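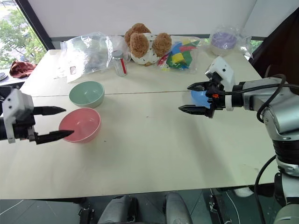
Bowls, a blue ball, a teddy bear and a bag of blocks on the table at Pliko in Vutholm.

Toy library moves to larger rooms and asks for balls and bowls

The Pliko toy library in Vutholm will reopen in November in the former Divier paint shop, with nearly twice the shelf space it has at present and a separate corner for children under three.

Pliko has lent toys from two rooms above the Fakir launderette for the past nine years. Families can borrow up to four items at a time and keep them for three weeks. The library holds about 2000 items, from wooden railways and jigsaws to soft toys and play kitchen sets, and many of them have been kept in boxes under the stairs for lack of anywhere to show them.

Regula Egger, the librarian, said the stairs themselves had been the main complaint.

"Parents were leaving the pushchair in the street and carrying a child under one arm and a garage under the other," she said. "At Divier everything is on the ground floor and the door is wide enough for a double buggy."

The new premises have one large room at the front, a smaller room behind it with a sink, and a yard that will be used in dry weather. The paint shop's old counter is staying where it is and will be used for returns. The deep shelves along the north wall, built for tins, are being kept as well.

The under-threes corner will have a low table for sorting and pouring games, and Pliko is asking residents for things to go with it. The list includes soft balls in plain colours, small bowls, large building blocks and jars with lids that screw or clip shut. Soft toys are welcome if they can go through a hot wash. Puzzles should be complete. The library cannot take anything that runs on button batteries, and it already has more board games than it can shelve.

Loose sets such as blocks and farm animals should be handed in together in a clear bag, with a note of how many pieces there ought to be. Toys can be left at the present rooms until the end of the month, in the mornings between 9 and 11.30. Large items such as tricycles and dolls' houses should be mentioned by telephone first, as there is no room for them on the landing.

Notburga Strebel, who has looked after two grandchildren in Vutholm since the spring, borrows from Pliko most months. She said the plainer things were usually the ones that went furthest.

"We had a marble run out and it was played with for an afternoon," she said. "Then we had a bowl and some balls, and that did us the whole three weeks — in the bath, in the garden, under the bed. I was sorry to take them back."

Membership now stands at 57 families, down from a peak of more than 80 before the bus route was changed. Ms Egger hopes the new address, which is two minutes from the station and next to the primary school, will bring some of them back. The yearly fee is not changing. Children's homes and playgroups pay a single fee and may borrow ten items at once.

The rent is higher than for the old rooms, though the landlord has agreed to waive the first quarter. Shelving and flooring for the front room are being paid for out of a bequest, and a further 500 francs from the summer street sale will go on a washable rug and cushions. The sale took in 400 francs the year before.

Lending from the present rooms will stop ten days before the move. Anything on loan at that point can be kept until the new premises open, and no late charges will be made. Members who would like to reserve a toy over the break should put their name on the sheet by the door, with the number from the toy's label.

Opening hours at the new address will be longer, with one evening session a week until 7 pm.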